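From: Yeshi Admasu
To: cell-practice list
Date: 08/11/2021
Subject: Re: [cell-practice] Hands near the gripper during handling trials

Marinho wrote:
> We are rewriting our work instruction for soft produce trials and I have
> a disagreement with my colleagues. The old text says that no person may
> reach into the work area while the arm has power. In practice our
> operators always help with the first grasp, so the rule is broken every
> day. Should we keep the strict sentence, or write down what people do?
> Also, does anybody have a rule for gloves and sleeves?

Dear Marinho, dear all,

We had the same discussion in Jutidgate in May, so I will tell you what we decided. Please read it as the practice of one small lab. It does not replace your own risk assessment.

We removed the strict sentence. A rule which is broken every day teaches people that the other rules are also not serious. Our text now has two modes. In "assisted" mode a hand may be near the fingers, the speed is limited to 85 mm/s and a second person holds the enabling switch. In "free" mode no hand comes inside the marked line. The mode is said aloud and written in the log before each run. We have 17 entries on the log page, and when the page is full, the shift leader signs it.

About clothes, I was stricter than my colleagues. Our points are these:

1. Gloves must fit. If the fingertips of the glove are empty, take a smaller size.
2. The cuff of the sleeve is closed, or it goes inside the glove. Knitted sleeves are permitted only in assisted mode.
3. No rings, watches or cords outside the sleeve.
4. The operator tries the stop button with the glove on, before the first run of the day.

Point 2 was a compromise – I wanted no knitwear at all, but the room is cold in winter and people did not accept it.

For the trial items, we write in the log if they are real or artificial. At Purnavlow they mixed both kinds in one series, and afterwards the grip force values could not be compared. A set of 3000 grasps had to be sorted again by hand. 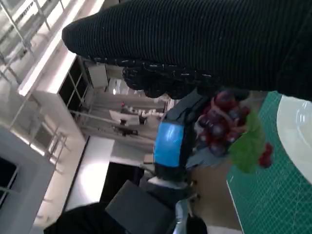 Assisted mode, grape bunch: gloved hand at the top of the bunch, gripper with the blue band beside it.

One question from my side. Plostier asks in its draft that the enabling switch is tested every 100 runs. We do it once per shift. Does somebody on the list have experience with a fixed number? I find it difficult to defend either choice when the auditor asks.

I can send you our log sheet if you write to me directly – it is only one page.

With kind regards,
Yeshi Admasu
Jutidgate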